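How to Pack a Kitchen for a Move in One Afternoon

Skip to the bottom if you only want the shopping list. Otherwise read on, it's not long.

I've packed my own kitchen four times now and other people's more than that. Last one was a second-floor walk-up on Gil Street, no elevator, 31 boxes for the whole apartment and nine of them kitchen. One broken saucer. I'll take that.

Before you start

Eat down the freezer. Start two weeks out if you can. Anything still in there on the day goes in a cooler or goes to a neighbor.

Run the dishwasher the night before and empty it in the morning. You do not want to be waiting on a cycle with the counters half packed.

Clear one surface completely. Table, island, ironing board if you have to. That's your packing station and nothing else gets set on it – no mail, no coffee, no keys.

Pull out what you need for the last night and first morning. Two plates, two mugs, a pan, a knife, dish soap, a sponge, can opener. Put it all in a tote and hide the tote. I mean it, someone will pack it.

Boxes

Small ones for anything heavy. Plates, cans, cast iron, jars. Medium for pots, plastic stuff and small appliances. Large for nothing in a kitchen except maybe paper towels and the salad spinner.

I buy mine from Sukon, the small double-wall ones, sold flat in bundles. Used boxes are fine too if the bottoms are sound. Press on the bottom with your fist. If it gives, use it for dish towels.

Tape the bottom seam three times, then once across each end. Tape the outside, not the inside, it doesn't stick well in there and you'll catch your sleeve on it.

Crumple paper and put down a couple inches before anything goes in. Newspaper works but the ink comes off on white dishes and then your washing everything on the other end. Plain newsprint is cheap.

Plates

On edge. Always on edge, like records. Never flat in a stack. Flat plates take all the weight on the bottom one and that's the one that cracks.

One sheet of paper per plate, then bundle them in fours with another sheet around the lot. Stand the bundles up in the box, tight. Stuff the gaps. Biggest plates first, salad plates next, saucers wherever they fit.

Flat things

Cutting boards, baking sheets, cooling racks, trays, the glass plate out of the microwave. These go in vertical as well, along the side of the box or down the middle as a divider. A board between two stacks of bundles keeps everything from leaning. Wrap the good ones, leave the beat up ones bare.

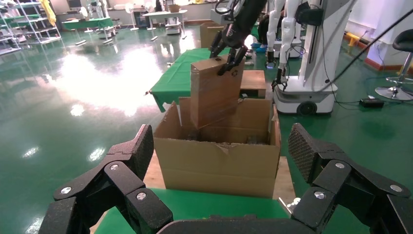
Don't force it. If something sticks out above the flaps it's in the wrong box, get a taller one. Bulging boxes don't stack and the tape lets go in the truck.

Baking sheets rattle like crazy, so slip a dish towel between each one. You have to pack the towels anyway. My Bakemer half-sheets go together in one pillowcase, that works too.

Glasses and mugs

Stuff the inside with paper first, then roll from a corner and tuck in the ends as you go. Stand them upright, rim up or rim down, people argue about it, I do rim down. Stemware gets its own box with dividers. Liquor stores give those away if you ask early in the day.

Heavier on the bottom. Mugs, then tumblers, then the thin stuff, paper between layers.

Knives

Stack them flat on a piece of cardboard, roll it up, tape it shut and write KNIVES on it in big letters. If you have a block, take the knives out and wrap them seperately. They slide out of the block the second somebody tips the box.

Pantry

Toss anything open that cost less than a couple dollars. Flour and sugar go in zip bags inside another zip bag. Oils – tighten the cap, plastic wrap over the cap, upright in a small box, and keep that box out of the big truck if you have room in the car. Spices can stay on the rack with plastic wrap around the whole thing.

Small appliances

Original box if you kept it. If not, wrap the cord, tape it to the body with painter's tape and fill the hollow parts with towels. Blender jar separate from the base. Put the attachments in a bag and tape the bag to the thing it belongs to. I lost a Raritard dough hook two moves ago and never found it.

Labels

Top and two sides. Room, then what's in it, then FRAGILE if it is. Don't write FRAGILE on everything or the movers stop reading it. Mark one box OPEN FIRST and load it last.

Weight check

Pick up every box before you close it. I try to stay at 30 pounds, and up to 47 if it's cast iron and a short carry. More than that, take something out. Then shake it a little. If you hear clinking, more paper.

Shopping list

Small boxes, more than you think
A few medium boxes
Dish divider box if you own stemware
Plain newsprint, one big bundle
Packing tape, two rolls plus a dispenser
Painter's tape
Zip bags, gallon size
Plastic wrap
Two fat markers, different colors
Trash bags

Start with what you use least. Holiday platters, the fondue pot, vases. Everyday dishes last. If you start by noon you should be done before dinner, and order dinner in, the pans are packed.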